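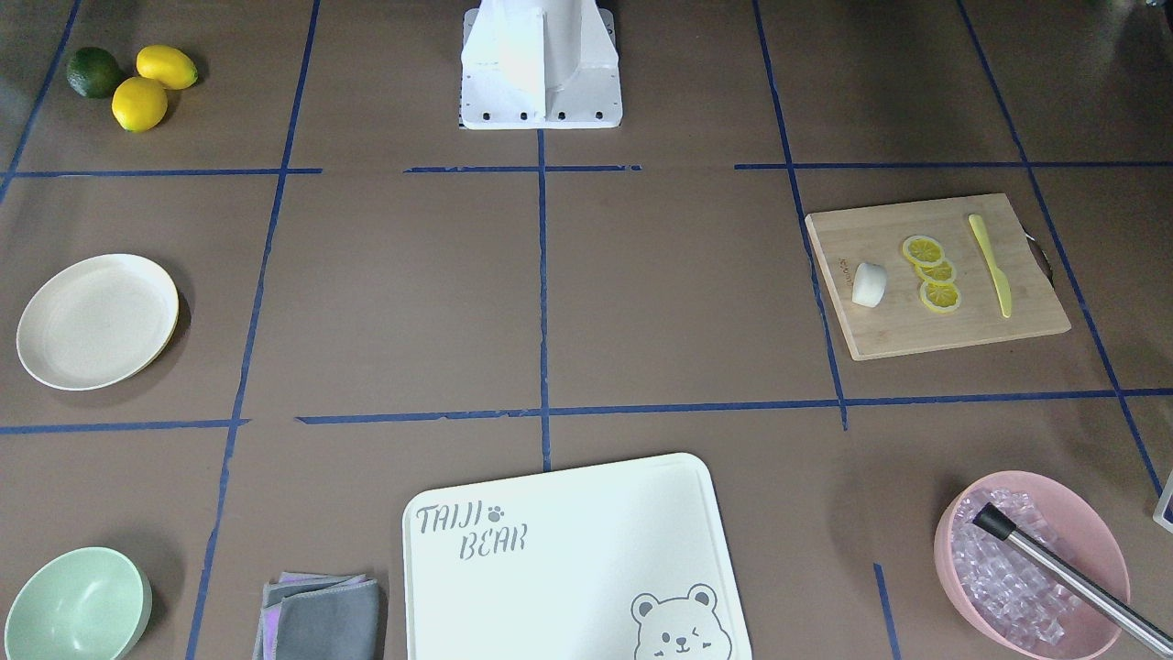 Merle Goodwin wrote to ask whether the taped grid is part of the product or just something we do, and whether the method falls over without it. Good question, and it's the one I get most, so I'm putting my answer at the top of the page.

The grid comes in the box. You get the tape, a paper layout template and the Drokell software, and all three are meant to be used together. The software never looks for the tape, though! It's there for the person setting the table. Drokell prints a layout card before each run that tells you which object goes in which cell, and you put it there, anywhere inside the lines, at whatever angle it lands. That's the whole trick. Every run is a bit messy, but it's messy in a way you can write down and repeat next month.

What Drokell is for

I built Drokell with Ladan Vahidi to answer a question we kept arguing over: when a robot policy learns kitchen tasks, is it learning the object or is it learning the spot on the table? We'd been getting lovely numbers that dropped the minute a plate moved over one cell. So we started shuffling on purpose. Fruit top left on one card, bottom right on the next, cutting boards and bowls swapping places, that kind of thing.

Our own test went like this. We trained two policies on 100 demonstrations each, same tasks, same objects. One set was recorded with everything in its usual cell, and the other used Drokell cards. Then we ran both on 40 layouts neither had seen. The shuffled policy finished 90 percent of its subtasks when objects sat in familiar cells, and it held up far better than the fixed one when they didn't – I'll be putting the full table in the write-up once Ladan is happy with the error bars.

One thing that surprised me: flat things were harder than tall things. Lemon slices on a board gave us more trouble than whole lemons ever did, and anything pale on a pale surface was a pain. If you're picking your own objects, throw in a few like that early (we left them until June and wished we hadn't).

What's in the kit

Blue tape, 2 rolls
Paper layout template
Printed starter cards
Drokell license for one workstation
Scoring sheet, paper and spreadsheet versions

Objects are not included. Use what's in your kitchen drawer or the dollar store. Bowls, a plate, a folded cloth, some fruit and a board or two will get you through the starter cards just fine.

Will it work with my arm?

Most likely, yes. Drokell only deals with layouts and scores, so it doesn't care what's bolted to the table. We keep ready-made export settings for the Bisgaard and Mutier controllers, and a plain CSV for everyone else. Bekau users need the newer driver, and the link is on the downloads page.

Tape tips

Wipe the table first and press the crossings down hard. Lay the long lines before the short ones. If a strip lifts, replace the whole strip – patches catch on cloths.

Page updated 7 Aug 2026. Questions go through the contact form, and I do read them all.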